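Search this site Enter keyword Go

Noltwood Moves Resident Complaint Handling to Single Messaging Desk

Jun 1, 2024 | By Nhung Lý, Office of Public Communications
3 min read

The Municipality of Noltwood has begun routing all resident inquiries received through social media and text message to a single desk at the Office of Public Communications. The change applies to the municipality's departments, the water office and the two district service counters.

Under the previous arrangement, each department maintained its own accounts and answered messages on its own schedule. An internal review found that 2,113 messages were received across all accounts in the review period, of which 887 were sent to the wrong department and had to be forwarded by hand.

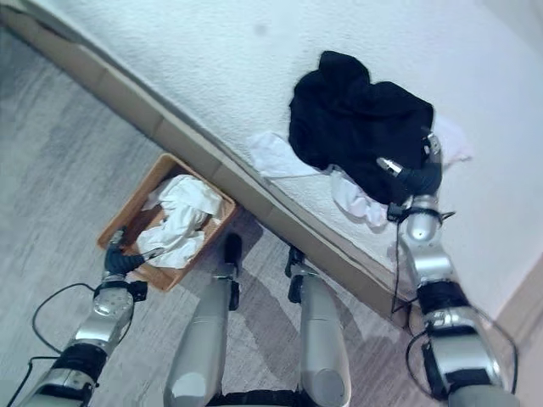 The new desk assigns a case number to each message on receipt. The number is sent to the resident in the same channel and remains valid if the matter is later continued by telephone or in person. Departments are required to post a first response within one working day – an automatic acknowledgment does not count as a response.

Case tracking is provided by Draltance under a service contract approved by the municipal council. The software runs on municipal servers. Message content is retained for 96 days after a case is closed and is then deleted, except where a formal complaint has been filed. 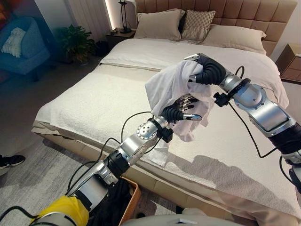
NOLTWOOD, October – The second phase is scheduled to open on this date and will extend the desk to the Rivadeneira district, where inquiries are still taken by paper form. Forms will continue to be accepted at the counter and will be entered into the same system by staff.

"Residents should not need to know which office is responsible for a streetlight before they report it," said Nhung Lý, head of public communications. "The desk makes that decision and the case number shows where the matter stands."

During the trial, 1,778 cases were opened and closed through the desk. Most concerned road repairs, billing and permit status.
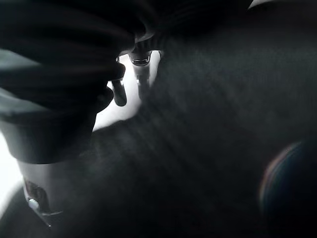
Close view of gripper housing.

Existing department accounts will stay online as read-only pages. Messages sent to them will be answered with the address of the new desk. Emergency reports are not handled by the desk and should be made by telephone.

Public notices, including road closures and water interruptions, will be issued in parallel on the municipal website and on Gravo, the municipality's text alert service. Existing Gravo subscribers do not need to register again.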